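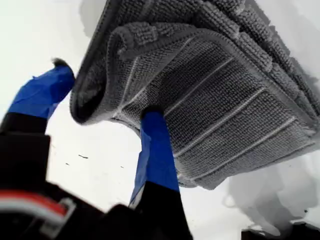
*Photo: Riltier Linens, workroom*

**Ticket 468 – Gray striped cloths won't fold to a clean square**

**Status:** closed
**Opened:** Wednesday, February 7, 2024
**Item:** gray cloth, thin pale stripes, bought from Courtois
**Reported by:** Erkstead shop

**Problem**

Erkstead says the folded cloths look uneven on the shelf. The edges don't meet, and the top layer slides off to one side after a few minutes. They sent back 15 from the last delivery and asked if the cloths were cut wrong. The plain white ones from the same delivery are fine.

**Checks**

1. Measured 10 of the returned cloths flat. All are within our limit on length and width. One has a rounded corner, but it still passes.
2. Checked the fold card. It is the old card, written for the flat weave we stopped carrying last April. It says to fold in half, turn, fold in half again and press once.
3. Folded three by the card. The fuzzy pile grips itself, so the top layer stops wherever it first lands. If it lands crooked, pulling on one corner only stretches that corner.
4. Refolded the same three with the stripes as a guide. Much better. The first fold has to run along a stripe and not across.

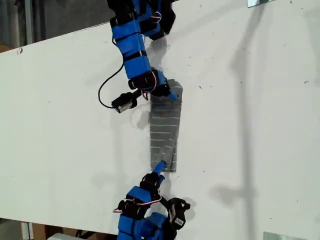

Pressing makes it worse – the pile flattens under the hand and springs back when you let go, and the fold opens up with it. Two light passes with the flat of the hand did more than one hard press.

Also tried a cloth straight out of the bag without shaking it. The fold from shipping was still in it and pulled the new one out of line. Shaking it out and leaving it flat for a bit took care of most of that.

**Fix**

- Shake the cloth out and lay it flat, stripes running left to right.
- Smooth from the middle to the edges. Do not tug the corners.
- Lift the whole bottom edge together and bring it up to the top edge, keeping it level with the stripes.
- If it lands crooked, open it all the way and start again.
- Fold side to side, then smooth twice, lightly.
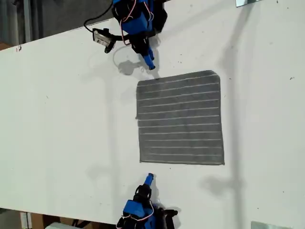
The white table is the best place for this job because the gray edge shows up well against it. The bench by the door is too narrow.

**Follow-up**

New card sent to Erkstead and to the Nomville store. The 15 returned cloths were refolded and went back out with the next delivery. There are almost 2,000 more in stock with the old fold – leave those bagged until they are needed, then refold as they go out.

Erkstead replied that the new stack is holding. No returns to Courtois. Old card removed from the binder.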